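Practising a debate speech at the kitchen table

7 Aug 2018

My kitchen table has heard more speeches than most school halls. I did student debating for years and now I help the sixth formers in our street get ready for theirs, usually while something is in the oven, so these tips are very much the household kind. Take what you like!

Clear the table first. I mean properly clear it, post and all. You want room to lay your cards in a row and see the whole speech at once, and you won't do that round a butter dish.

Write on one side of the card only. I learnt this at the Dlamini Cup (a small inter-college thing, you won't have heard of it) when I turned over two cards together and summed up before I'd made my second point. My partner Marthinus Van der Merwe still brings it up at weddings. Number them in the top corner too, big and dark, so that when you drop them you can get going again without a fuss. 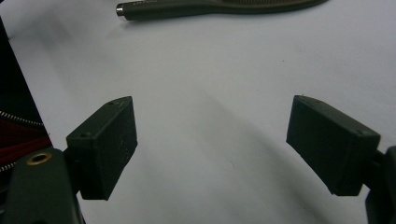

Plain white, with a bit of shadow across it.

Then the words themselves. I work on 138 words a minute, my own comfortable speed, and most people gabble when they're nervous so they need fewer than they think. If you've got two minutes for a rebuttal, 300 words is too many – cut it down until you can get through it with a breath between points. I once took a 573 word opening into a slot half that length and was stopped in the middle of a joke about bus fares. It was a good joke as well.

Use the oven timer. Your phone will do, but a phone lights up with messages and off you go reading them. Ours has a horrible loud ring and after a week of it no bell in any debating hall will make you jump.

For motions on money (Budget day, council tax, student fees, they come round every year) I keep an old Dosska biscuit tin with cuttings in it. One cutting, one figure underlined, the date and the paper's name along the top. Last April I threw out everything older than a year and found I'd been quoting a bus subsidy that had been scrapped. Oh dear. 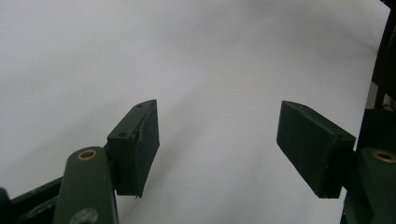
Should I learn the whole speech by heart?
Learn the first line and the last line by heart and leave the middle on your cards. You'll look up at the moments that matter, and if you lose your place there's something to hold on to.

A few odds and ends. Tea before, water during. Milk makes me croaky, so I have mine black on the day. Wear the shoes you'll be wearing for the real thing when you practise, especially if they're new. Get someone to stand at the far end of the hallway with the kitchen door open, and if they can't hear the ends of your sentences, slow down – don't shout.

And do argue the other side at least once. My niece hates this one, she sulks all the way through, but she did it over the washing-up for her final and she'd heard nearly every point before it came at her. She dried, I washed.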